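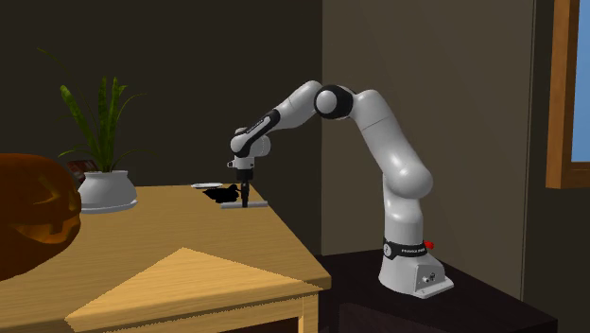 My town library dropped late fines in May, and I have heard more complaints about it than I ever heard about the fines. I think the library was right, and I think most of the complaints are about something else.

The usual argument is that people will stop bringing books back. I used to believe this myself. I grew up paying a nickel a day out of my own allowance and I was told it taught me to be responsible. What it taught me was to stay away. When I was 11 I lost a book about whales behind a radiator, and I didn't go back to the library until high school. The book cost less than a pair of shoes. My mother would have paid for it if I had told her.

Wing-sze Chang, who runs the front desk at our branch, gave me the numbers when I asked for them. On the day the fines ended, 2927 cards were blocked. Of those, 1072 belonged to children. A child can't drive to the library, and a child who splits the week between two homes can't always say which one the book is in. We were shutting kids out over a few dollars that their parents either didn't have or didn't know they owed.

People also bring up the budget. Fines at our branch paid for very little. Someone had to print the notices, mail them, take the coins, and argue at the desk with whoever was sure they had used the book drop on time. I would be surprised if the library came out ahead once the staff hours were counted.

You still have to pay for a book you never return. After 7 weeks the library bills you for it, and if you bring it back the bill goes away. I mention this because three people have told me the library is now giving books away, and it isn't.

There is one complaint I take seriously, and that is the wait for new books. If a popular novel has a long list of holds, somebody who keeps it an extra month is being rude to everyone in line. A fine never did much about that, as anyone with money could treat it as rent. I would rather see the library stop a person from placing new holds while they are sitting on a book others want. The Zusden branch already does this. My sister-in-law uses that one and grumbles about it, and she returns her books.

What bothers people, I think, is that they paid and now others don't have to. I understand that. I must have paid a couple hundred dollars over the years, most of it for movies. I don't want it back, and I don't see why a nine-year-old should keep paying so that I can feel even.

The board will look at the policy again next spring. If you have an opinion, send it to them in writing, and check first whether you have anything overdue. I had two.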